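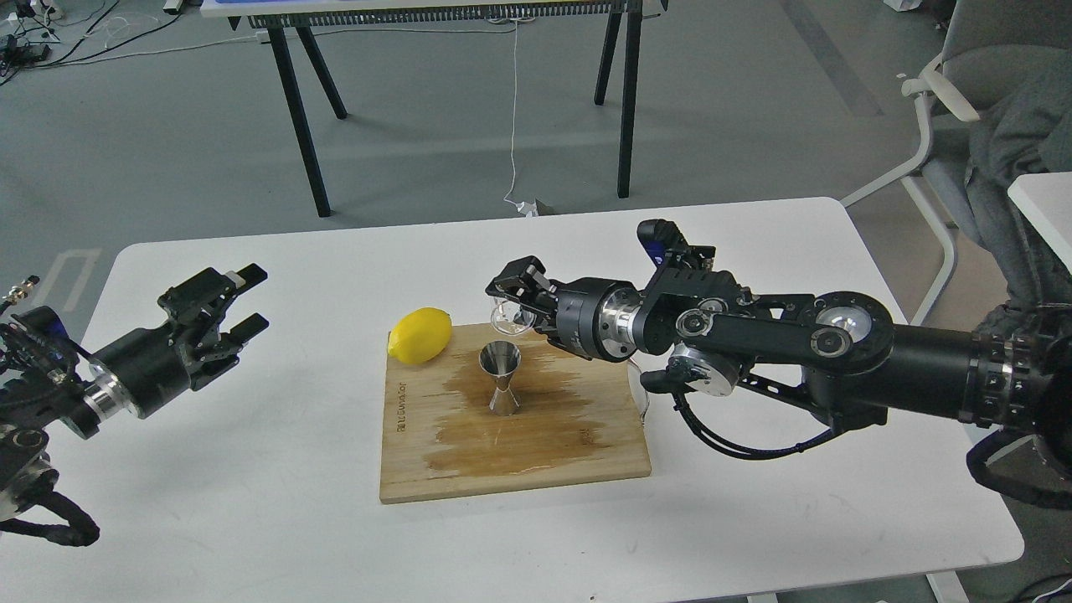 Kadri Šimkus는 호숫가 주차장을 넓혀 봐야 능선길 혼잡은 그대로라고, 갈림길 표지부터 손봐야 한다고 답했다. 현장 면담에서 비슷한 말이 여러 번 나옴.

4.2 Vornlow 능선길의 이용 분산

조사 구간은 Vornlow 입구에서 Loureiro 호수까지. 표고차 600 m, 길은 외길에 가깝고 중간 갈림길은 2곳뿐이다. 11월 자료만 우선 정리함. 계수기는 Linico 쪽 갈림길에 설치했으나 서리 때문에 몇일 기록이 빠졌다. 결측 구간은 보간하지 않고 제외.

오전 이용은 호수 방향으로 쏠린다. 면담자 100명 대부분이 Grekileo 초지로 가는 우회로를 몰랐고, 알던 사람도 표지가 낡아 지나쳤다고 함. 우회로는 20분 더 걸리지만 경사가 완만하다. 전망은 오히려 낫다는 의견도 있었음. 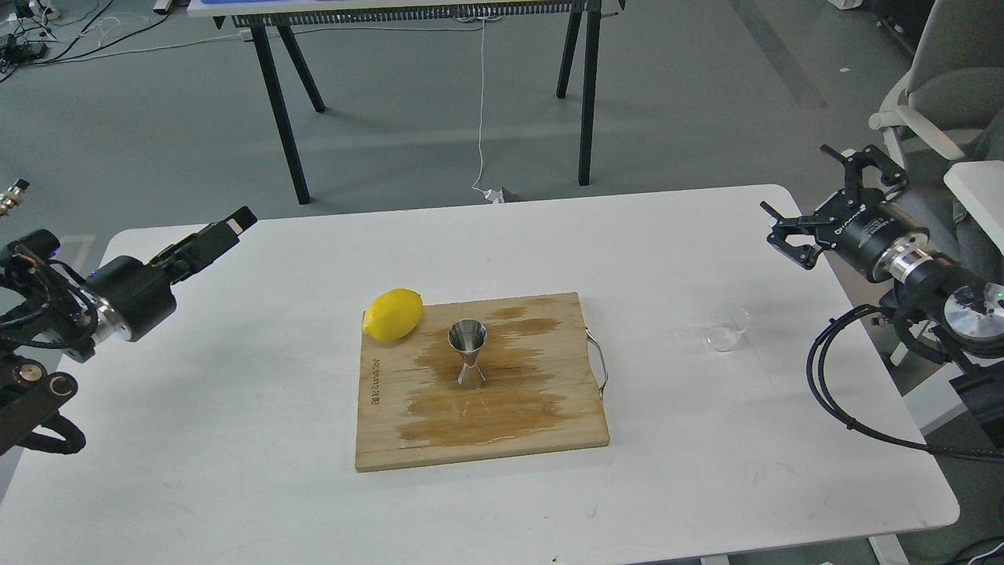
그림 3. 도마 위의 레몬과 스테인리스 양면 지거.

노면 침식은 호수 직전 급경사에서 가장 심했다. 배수로가 막힌 곳마다 길 폭이 넓어짐. 이용객이 진창을 피해 풀밭을 밟기 때문으로 보이며, Aušra Lūse의 앞선 조사와도 어긋나지 않는다. 다만 그 조사는 여름 자료라 직접 비교는 않된다.

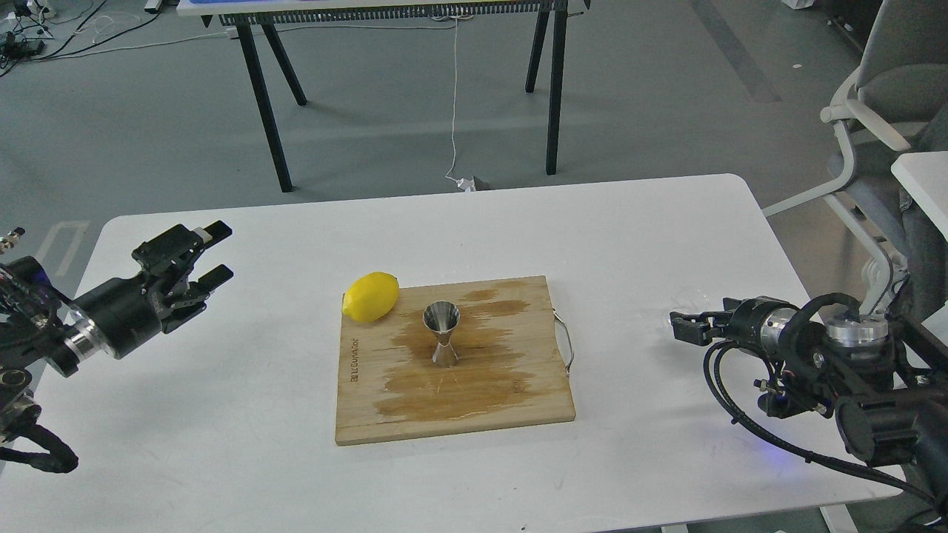

침식 정도와 이용량의 관계도 단순하지 않았다. 이용이 적은 초지 쪽에서도 물길이 길을 가로지르는 지점은 상태가 나빴음. 토양 차이는 이번에 측정 못함. 표지 교체 전후 비교는 다음 계절 자료가 들어온 뒤 4.3절에서 다룬다.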